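Plorero User Guide
Section 6: Setting Up a Petition on Immigration or Border Policy
Last revised September 6, 2025

This section assumes you have a Plorero account, a confirmed email address and an opinion. If you are missing the first two, go back to Section 2. We have never had a user missing the third.

Petitions about immigration use the same forms as petitions about parking, with two differences: they collect signatures much faster, and the comments are longer. Both need a few settings changed before you publish.

6.1 Choosing a recipient

1. From the dashboard, select New Petition, then Policy – National.
2. Under Recipient, pick the office you want to reach. Asylum rules, visa limits and border staffing are federal matters. Your city council can't change them, though it may be flattered that you asked.
3. Enter your ZIP code when prompted. Plorero fills in your representative and both senators.
4. Check the names against the official websites. The directory is refreshed every December, and elections pay no attention to our schedule.

Note: You may add up to three recipients. Adding the President, the Pope and the head of the United Nations is allowed and uses up all three.

6.2 Writing the request

1. Type a title of no more than 100 characters. Capital letters count the same as small ones and persuade no better.
2. In the Request box, state one thing you want the recipient to do: vote for a bill, vote against it, hold a hearing, answer a letter.
3. If there is a bill number, enter it in the Bill field. Do not put it in the title, where the system will take it for a phone number and hide it.
4. Add background in the Details box. Links to sources go on separate lines.
5. Select Preview and read the whole thing out loud. 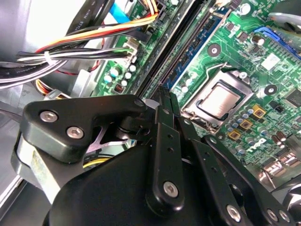

6. If you ran out of breath during step 5, return to step 2.

Caution: Once the first signature is in, the Request box locks. You can fix spelling through the Corrections form, but you can't turn a petition for more visas into a petition for fewer. It has been tried, in both directions.

6.3 Signature settings

1. Open Settings – Signatures.
2. Set Residency Check to On. Congressional offices generally want to hear from their own voters, and a petition signed mostly from overseas tends to have a short life in the mailroom.
3. Set Display Names to First Name Only. Some signers will have relatives with open cases, or employers with strong feelings.
4. Leave Collect Immigration Status at Off. The field is left over from an older survey tool and will be removed. Please don't turn it on to see what it does.
5. Choose a goal. The default is 150, which most petitions in the Lellingate trial reached without trouble. You can raise the goal later but can't lower it.

Note: If a signer's entry shows error 1016, the address didn't match the ZIP code. Error 131 means the same person has signed already. Enthusiasm is the usual cause, and no action is needed.

6.4 Comments

Comments are off by default. To turn them on:

1. Open Settings – Comments and select Allow With Review.
2. Name at least one reviewer besides yourself. Pick a person who sleeps well.
3. Paste your house rules into the Rules box. The Pando template is a good start: no threats, no home addresses, no medical diagnoses of elected officials.
4. Choose a daily cap. One reviewer can get through some 100 comments in an evening before the replies start to get short.

Reviewers can approve, hide or return a comment. Returned comments go back to the writer with a polite form letter, which you may edit. Keep it polite. They do get posted elsewhere.
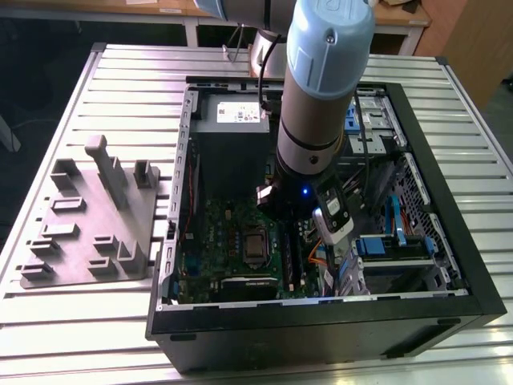

Fig. 6-2. Gripper lowered into an open desktop tower, side panel removed.

6.5 Delivery

1. When you are ready, select Close and Deliver.
2. Choose PDF or Print Packet. Many offices accept the PDF. For the rest, the Print Packet adds a cover page and page numbers.
3. Save the receipt. It shows the date of sending and the number of valid signatures.
4. Allow several weeks for an answer. The first reply is often a thank-you for writing about a different bill. Use Follow Up to send your request again under the same receipt.

Caution: Close and Deliver can't be undone. If you close by mistake, copy the petition under a new title and ask your signers to come back. Apologize in the first line of the email.

Users who moved over from Somogyi should note that old petitions come across as drafts, without their signatures. Export the signer list from Somogyi before closing that account, and store the file somewhere other than your Downloads folder.

Related topics
Section 5: Importing a Mailing List
Section 7: Sharing Your Petition Without Losing Relatives
Section 8: Requesting a Meeting With a District Office
Appendix B: Error Codes
Moving From Somogyi to Plorero
Pando Comment Rules, Plain Text Version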